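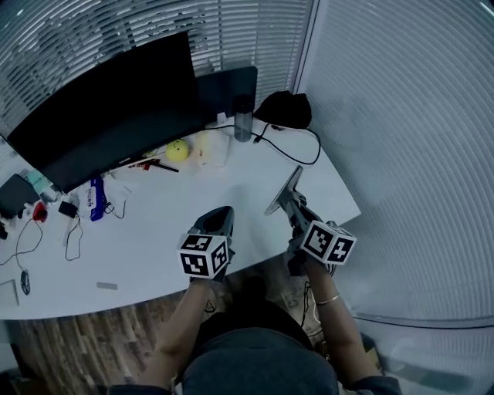

Bureau Floko, plateau galbé blanc

Marque : Lekis
Gamme : Floko
Coloris du plateau : blanc
Usage : poste de travail assis, télétravail, petit atelier
Charge maximale répartie : 200 kg
Garantie : 5 ans
Disponibilité : expédition à partir d'octobre 2025

Présentation

Le Floko est un bureau à bord légèrement courbe, prévu pour une personne qui passe une bonne partie de la journée assise devant un écran et qui se sert aussi de ses mains pour autre chose que le clavier. On s'installe au bord avant, les deux avant-bras avancent sur le plateau sans rencontrer d'angle vif, et le milieu reste libre pour le travail en cours.

La profondeur permet de repousser l'écran vers le fond. Un grand moniteur peut y être placé de biais, avec un second plus petit derrière ou à côté, et il reste de la place dans l'angle pour une bouteille d'eau ou un sac. Les câbles passent à l'arrière du plateau ou descendent sur le côté, selon l'emplacement de la prise.

Le blanc est uni, sans motif. Il convient aussi bien à un sol en bois qu'à un carrelage ou à une moquette de bureau.

Plateau

Surface lisse, finition mate. Les chants sont arrondis sur tout le pourtour. Le plateau est livré entier, emballé à plat, avec des cornières de protection qu'il vaut mieux garder jusqu'à la fin du montage.

Le blanc marque peu, mais les traces d'encre et de feutre doivent être essuyées le jour même. Les tasses chaudes se posent sur un dessous-de-verre.

Piètement

Acier peint, pieds réglables par vis pour rattraper les sols inégaux. Des patins en feutre sont fournis dans le sachet de visserie. Sur parquet, posez-les avant de redresser le bureau.

Montage

Comptez 2 personnes pour retourner le bureau une fois les pieds fixés. Le reste peut se faire seul. La clé est fournie, la visseuse n'est pas nécessaire et nous la déconseillons pour le dernier serrage.

Posez le plateau face contre terre sur son carton. Présentez les pieds, engagez toutes les vis à la main, puis serrez. Retournez, mettez de niveau, resserrez au bout de quelques jours d'utilisation.

Placement

Laissez un espace entre le bord arrière et le mur si vous utilisez un moniteur avec un pied large. Près d'une fenêtre, tournez l'écran de biais pour éviter les reflets. Le bureau n'a pas de sens imposé, le côté le plus large peut se trouver à gauche ou à droite selon le montage des pieds.

Accessoires (vendus séparément)

Goulotte passe-câbles Jalali, à visser sous le bord arrière. Elle reçoit une multiprise et les câbles qui pendraient sinon à côté de la chaise.
Bras pour écran Sustska, fixation par serre-joint, compatible avec l'épaisseur du plateau.
Caisson à 3 tiroirs Floko, blanc ou gris.

Entretien

Chiffon doux légèrement humide, savon neutre. Pas de poudre, pas d'éponge abrasive, pas de produit à base d'acétone.

Livraison et retour

Livraison au pied de l'immeuble, montée à l'étage en option. Le colis est long : vérifiez le passage dans l'escalier ou l'ascenseur avant de commander. Les retours sont acceptés dans l'emballage d'origine, plateau non percé.

Pièces détachées

Les vis, patins et pieds réglables sont disponibles à l'unité pendant toute la durée de la garantie. Indiquez le numéro figurant sur l'étiquette collée sous le plateau.

Dessin : Ryota Hoshino
Questions sur les commandes de plusieurs postes : Asabe Osagie, service professionnels

Voir aussi
Caisson Floko
Goulotte Jalali
Bras Sustska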